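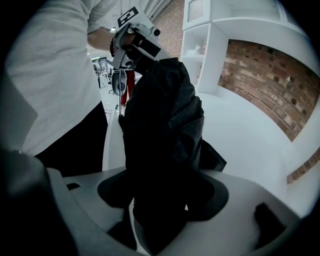
Black cloth between two of the grippers, upstairs at the workshop.

Workshop > Reviews > Kits

Tultlow hand-held gripper kit: a pair of hands for people who already have some

By Florence Beaudoin, September
6 min read

I should admit straight off that I wanted the robot arm. The arm was out of the question, so our shared workshop at Brutby bought the Tultlow kit instead: two grippers you hold yourself, squeeze yourself and walk about with yourself, while they record what you did so that a robot can have a go later. It cost us 600 pounds for the pair, and for that money you supply the labour.

The kit arrives as bags of printed white and grey parts, a camera for each unit, a sheet of square marker labels and a manual translated by someone with a grudge. Step 21 asks you to fit the spring you were told to glue down in step 14. Lev Bondarchuk built the first one in an evening and I built the second in four, two of which I spent looking for a washer.

The fingers are the best thing in the box. They close evenly, and they hold thin fabric far better than I'd feared. We've mostly used ours on cloth, one person to each gripper, passing a corner over and pulling it up. Black cloth is a pig. The folds vanish into each other on the recordings, and Tuva Nygård, who does our software, has asked very nicely whether we might consider owning something in yellow.

The trigger is less good. It's stiff for the first hour and your hand is stiff for the next day. I filed a bit off the pivot and it improved, though I expect that finishes off the warranty. The marker labels want sticking on dead flat, so do it with a bank card and don't talk to anyone while you're at it.

The lens sees very wide, and a good deal of the housing gets into the view along with everything else in the room. You do get used to it. Tuva's folder stood at 1038 clips last time I looked, and I'd guess my elbow is in most of them.

Against the Trenis, which Gunvor Sundqvist lent us for a fortnight, the Tultlow is heavier and uglier. It also comes apart with one hex key, and the Trenis needs three and a heat gun. Spare fingers cost nine pounds, postage extra.

Four stars. I'd take one off for the manual but I already have.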